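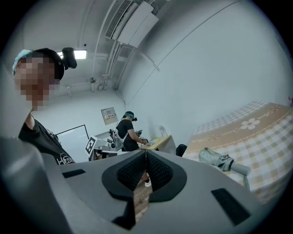 Gallton, May 18, 2019

Welcome to the gallery page of the Wosutetti student robotics club. My name is Qistina Siregar and I keep the notes and the pictures for our group. English is my third language, so please be patient with my sentences.

Our project this term has the name Stokuda. The aim is easy to say and difficult to do: we want an arm to learn small household jobs from the way people do them by hand. For this reason most of our club time does not go into programming. It goes into practising with the hand-held grippers, slowly and many times, until the movement is clean enough to be useful.

Practice with the grippers

We work close together, with the grippers, the white arm and the desk all in one room, and there is a bed with a checkered cover beside us. Black T-shirts are popular in our club, as you will notice. The small cameras are worn on the head, one on a cap and one on a headband. After the first hour you forget that you have it, and then you scratch your forehead and the whole recording jumps. We have all done it.

The square black and white markers help us to know where each tool or arm is. They must stay flat and clean. A marker with a bent corner cost us one full evening in the first month, and I still check every corner before we begin.

Work at the small table

Paper is our favourite material and also our worst enemy. A sheet on a table has almost no height, so the fingers of the gripper must come down at a low angle and close gently. If you press too hard, the sheet moves away from you or folds in the middle. Each member has to complete 20 clean pickups before going to the next task, and I needed three meetings to finish mine.
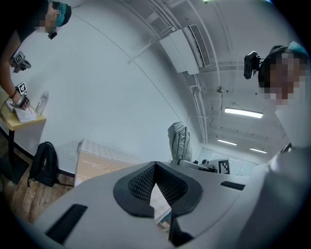 The second gripper makes the job easier in one way and harder in another. One hand can hold the sheet still while the other hand lifts, but now you must think about both wrists at the same time. New members nearly always look at the right hand and forget the left one. My advice is to say the steps aloud in the beginning – open, down, close, lift – and to stop saying them when they become boring.

We keep each attempt short. After 12 attempts the two partners change places, and the one who was watching writes the remarks in the notebook. Please write them on the same day. A remark like "left hand strange" has no meaning one week later, even to the person who wrote it.

What we do next

In July we will show Stokuda at the Chan open day, where each club receives one table and 50 minutes. We plan to present 2 tasks: picking up a paper sheet, and putting a cap back on a marker pen. The pen task is not ready. The arm finds the pen well, but it often arrives with the wrong angle and pushes the cap away. If somebody from another club has solved a similar problem, I would be very happy to read how you did it.

New members are welcome at any time of the term. You do not need to know programming. Bring a notebook and wear comfortable shoes, as we stand a lot. More pictures will be added after the open day.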